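Upright wire rack
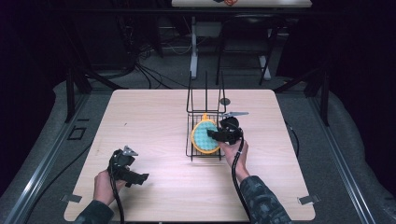
A black wire rack with tall prongs along its back edge, on a light wooden tabletop. The round item with the yellow rim is at the rack.

An upright wire rack is an open household stand made from bent and welded wire, used to hold flat or shallow objects on edge. It consists of a base grid and a set of vertical members, called prongs, tines or dividers, between or against which the objects lean. Depending on the intended load it is sold as a dish rack, plate rack, lid rack, pan organizer or board holder. The differences between these types lie mainly in the spacing and height of the prongs, and many racks are used for several kinds of object over their service life.

The type is distinct from the cooling rack, which has a flat grid and no uprights, and from the wire basket, which is closed on all sides and holds its contents by enclosure.

Terminology

Usage is not consistent among makers or retailers. "Dish rack" usually implies that the product is meant for draining washed items and may include a tray. "Lid rack" and "lid holder" refer to a dry storage product for pot lids. "Organizer" is a retail term with no fixed meaning and is applied to nearly any divided rack. In trade catalogs the word "file" or "filing rack" is sometimes found for racks that hold baking sheets and cutting boards, by analogy with the office article.

The space between two neighboring prongs or loops is called a slot or bay. The distance from the center of one prong to the center of the next is the pitch. The clear opening, which is the pitch minus one wire diameter, determines the thickest object that can be inserted.

Construction

Base

The base is generally a rectangle of heavier wire, the perimeter frame, with thinner cross wires welded across it at regular intervals. The cross wires support the lower edge of the stored object and keep it off the surface beneath. In draining racks they also leave room for water to fall through. A base may stand directly on its frame, on short bent feet, or on plastic or rubber caps pushed over the wire ends.

Closely spaced cross wires give better support to small objects but are harder to clean at the joints. Widely spaced wires reduce weight and cost, and allow a narrow rim to drop between them. In some designs this is intentional, as a rim that sits between two wires is held against rolling.

Uprights

Two arrangements are common. In the first, the uprights are distributed over the whole base in pairs or rows, forming a series of parallel slots. In the second, they rise only from the back edge, and the objects are leaned against them or placed between them with the front left open. The second arrangement needs less depth and gives easier access, but offers less resistance to sliding at the lower front edge unless the base has a raised front wire.

Uprights may be single prongs with a free end or closed loops bent in the form of an inverted U. Loops are stiffer and have no exposed tips. Single prongs use less wire and allow objects with knobs or handles to be inserted from above without turning. Free ends are rounded by tumbling or grinding, or covered with a molded tip.

Joints

Most racks are assembled by resistance welding. Crossed wires are pressed together between electrodes and a current is passed through the contact point, which softens and fuses the metal. No filler is used. The degree to which one wire sinks into the other, called set-down, is used as a visual check of weld quality. Too little set-down gives a joint that breaks under side load. Too much reduces the section of the wire.

The joint at the foot of each upright carries the highest stress in the rack, as a leaning object acts on the upright as a lever. Better racks bend the upright through a right angle and continue it along the base as a cross wire, so that the load is taken by the bend and by several welds. In cheaper racks the upright is butt welded to the back wire, and this joint is the usual point of failure.

Folding and sectional racks

Folding racks have uprights hinged on the perimeter wire and locked by a catch or by the weight of the load. Sectional racks use removable dividers that hook over two rails, allowing the pitch to be changed. Both types have more play than a welded rack. The Pilov pattern, a sectional rack listed by the wholesaler Navbridge under catalog number 2208, uses sprung dividers that are squeezed by hand and released into notches in the rail. It is offered with 15 dividers on a rail 600 mm long.

Materials and finishes

Low-carbon steel wire is the most widely used material. It is inexpensive, bends cold without cracking and welds readily. It rusts quickly if bare and is always supplied with a finish.

Chrome plating over nickel gives a bright, hard surface. It is thin at inside corners and around welds, where corrosion usually begins.

Powder coating is applied as a dry charged powder and cured in an oven. It is available in most colors, with black and white the most common. The coating is thicker than plating and quieter in use, but chips where hard rims strike the wire repeatedly.

Plastic dipping, in which the heated rack is lowered into liquid vinyl or a fluidized powder, gives the thickest covering. It protects glazed ceramics from marking. Once the covering splits, water is held against the wire and rust spreads beneath it, often unseen until the covering lifts.

Stainless steel racks need no coating and are preferred for permanently wet locations. The welds are cleaned by pickling or electropolishing after assembly. Racks that omit this step may show brown staining at the joints, although the wire itself remains sound.

Aluminum and brass wire are used occasionally. Aluminum can leave gray marks on light-colored ceramics.

Coatings are compared by exposure in a salt spray cabinet. The manufacturer Drirnitari quotes a test duration of 1000 hours for its dipped racks. Results of this kind serve to rank finishes against each other and cannot be converted directly into years of household use.

Stability

A rack loaded with upright objects can tip or slide. Three dimensions govern its behavior: the depth of the base, the height at which the load bears on the uprights, and the angle of lean. An object standing nearly vertical places most of its weight on the base and little on the uprights, but is easily knocked forward. An object with a greater lean is more secure in itself and exerts a larger push to the rear. If the line of its weight passes behind the back edge of the base, the rack tips backward.

Round objects present a further difficulty. A disc standing on edge touches the base at one point, or at two points if it settles between cross wires, and is free to roll sideways along a slot. Raised end wires, a shallow dip in the cross wires, or a slot narrow enough to grip the rim are the usual remedies. A projecting tab, knob or handle shifts the center of gravity of the disc and makes it turn until the projection is lowest, unless friction at the rim prevents this or the projection rests against a neighboring wire.

Light racks may move on smooth tabletops when an object is inserted or withdrawn. Loading by hand is commonly done with one hand on the object, and the rack is steadied with the other hand if it has no rubber feet. Partly filled racks are more stable when the heavier objects are placed at the middle of the base.

Dimensions

There is no general standard for household racks. Makers work from the sizes of common tableware and cookware, and from the depth of shelves and counters. The following relationships are typical.

The prong height is usually between one third and two thirds of the height of the stored object. Shorter prongs allow it to topple. Taller prongs make it harder to grasp.

The clear opening exceeds the thickness of the object by enough to permit a lean. Plates need a small opening, lids with domed faces a larger one, and pans the largest.

The base depth is at least equal to the width over which the object's weight is carried. Narrow bases are found on racks intended to be screwed to a door or wall.

Uses

In kitchens the rack is used for draining and storing plates, lids, trays, cutting boards and shallow pans. Flat cleaning articles with a rim or handle may also be kept on edge so that air reaches both faces. Outside the kitchen the same form is used for envelopes, phonograph records, sanding discs, paint can lids and craft materials.

In the Pathak system of cabinet fitting, racks are mounted on a sliding shelf with the slots running from front to back, so that each object is drawn out toward the user. In counter use the slots more often run from side to side or are left open at the front.

Care

Powder-coated and plastic-dipped racks are washed with a mild detergent and a soft brush. Scouring pads and abrasive powders dull the surface and may cut through it at the bends. Hard water deposits collect at the wire crossings and can be dissolved with diluted vinegar, followed by rinsing. Prolonged contact with acid attacks plating.

A bent prong can be straightened by hand if the bend is slight. Repeated bending at the same place hardens the wire and leads to fracture. Chips in a coating may be sealed with enamel on racks used for dry storage; enamel of this kind is generally unsuitable where it will touch food or drinking vessels.

See also

Cooling rack
Draining board
Plate stand
Resistance welding
Wire basket

This page was last edited on 18 August 2025.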